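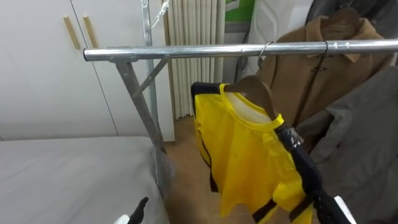

DOLDALE, November. Nedska today released the results of a comparison of three grippers on clothing tasks, along with the full log of every attempt. The company makes controllers for two-armed robots and ran the tests at its Doldale site with Lultik, which supplied two of the grippers. The third is Nedska's own, sold under the name Moya.

The comparison covered 4,000 attempts at moving garments on and off a hanging rail. Of those, 3,763 were completed without a person stepping in. The remaining attempts ended in a dropped garment, a dropped hanger, or a stop called by the operator. All of them are included in the log with a short written note on what went wrong.

Clothing was chosen because customers kept asking about it. Most published gripper figures come from boxes, bottles and molded parts, which hold their shape when picked up. A sleeveless sports bib on a wooden hanger does not. The fabric folds over the fingers, the neckline slides along the hanger, and the hook has to clear the bar before anything else can happen. Heavier pieces such as coats bring their own trouble, as they press against whatever is hanging next to them and leave little room for a finger to get in.

How the tests were run

Each gripper was fitted in a matched pair, one to each arm, and driven by the same Nedska controller with the same settings. The garments were bibs, jackets and coats of different weights. Tests took place in a furnished room with a metal garment rack, a wardrobe and a bed, and furniture was left in place for the whole series. Operators changed the order of the garments between runs but did not space them out evenly.

An attempt counted as complete when the hanger was seated on the bar, or fully off it, and the garment was still on the hanger. Garments that hung crooked were counted as complete and marked as crooked. Lultik asked for that mark to be added after the first week, and the earlier attempts were gone through again from the recordings so that the log is consistent.

What the results show

The largest differences between the grippers came at the collar. The two Lultik models have narrower fingers and were better at getting between the fabric and the shoulder of the hanger. The Moya gripper was slower there but held coats more securely once it had closed. On light jackets the three were close enough that Nedska does not recommend choosing between them on that basis.

Finger surface mattered more than either company expected. Bare fingers slipped on smooth synthetic fabric, and a layer of tape changed the grip enough that taped and bare fingers are listed separately in the log. Buyers comparing their own figures with these should check which condition they are reading.

Camera placement was tested in a smaller set of runs. A camera at the head gave operators a good view of the bar and the hooks, but a gripper reaching up to the collar could hide the point of contact. Adding wrist cameras helped with bibs and made little difference with coats, where the lapels and the neighboring garments blocked the view in either case.

Controller changes

Nedska has made two changes to its controller software as a result of the work. Closing force can now be set separately for each hand, so that one gripper can hold a hanger firmly while the other handles cloth. The controller also waits for the arm to settle before it opens a gripper near the bar. Both changes are in the current release and are free to existing customers. They were made after the comparison ended and had no effect on the figures above.

Availability

The log, the garment list and the controller settings can be downloaded from the Nedska website at no charge. Recordings from 3,000 of the attempts are available on request to customers and research groups. The rest are being checked and will be added when that is done.

Nedska and Lultik plan a second series using the same rail, with shirts and knitwear added and trousers on clip hangers. Makers of other grippers who want their hardware included can write to the Nedska press office, which will send the mounting drawings and the test procedure. Units must arrive as matched pairs with a spare set of fingers.

About Nedska

Nedska designs and builds controllers and grippers for two-armed robots. Its test site is in Doldale.

About Lultik

Lultik makes electric grippers and replacement fingers for light handling work.

Press contact: Nedska press office, Doldale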